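Skondholm cell, notebook entry
Jul 30, 2024
Subject: cloth handling, collection for the Genero set

The target for this block is 300 accepted examples of grasping and spreading a single soft item. The count stood at 178 when the cell was handed over. The running total for the full set, all items included, is 3,173. Operators are to keep to the start procedure agreed in May: home the arm, drop the item from above, do not smooth it by hand, then start the recording.

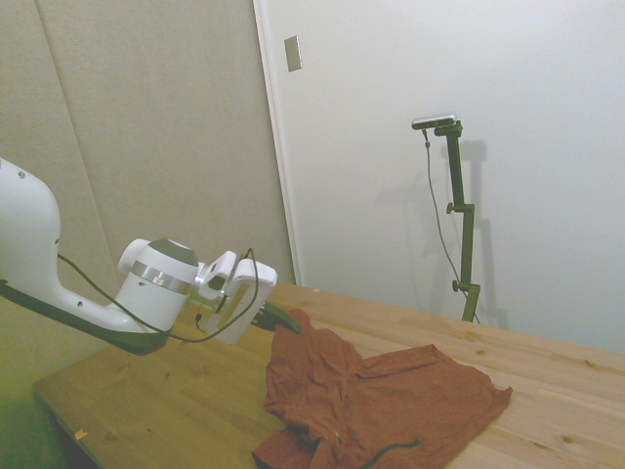

Start poses remain the weak point of the set. The Warex review found that too many of the earlier examples began with the gripper high and far from the item, and the trained policy now hesitates on approach. Starts with the finger just above the upper left corner of the orange cloth, as used here, are to be mixed in at a fixed share. The cable is to be left with a little slack at the wrist in every start pose. Any example in which it pulls tight is to be marked for review and kept out of the count.

Labels: "approach", "contact", "lift", "release". The Khalaf tool still accepts an example with no "release" label - please check by hand before upload until the new version is installed. 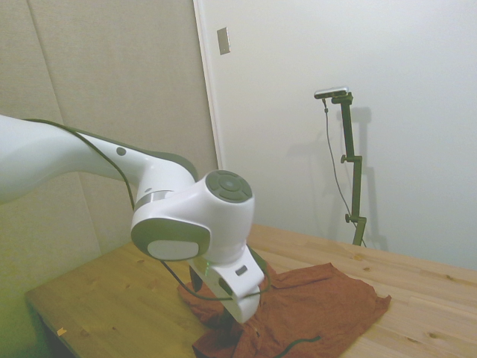 Contact is to be labeled from the first frame in which the gripper meets the fabric, whether or not anything has been gripped. Two reviewers had been waiting for a visible lift, and their labels did not agree with the rest. With the fingertip pressed into the folds on the left and the right part of the cloth lying flatter, the label is "contact" and nothing further. Cases where the cable lies across the cloth are to be kept, with the note "cable over item".

Open items:
Reset the camera clock before the next block.
Relabel up to 100 examples under the contact rule above.
Request a second item in a plain light color, similar weight.
Confirm with Genero whether failed grasps count toward the 300.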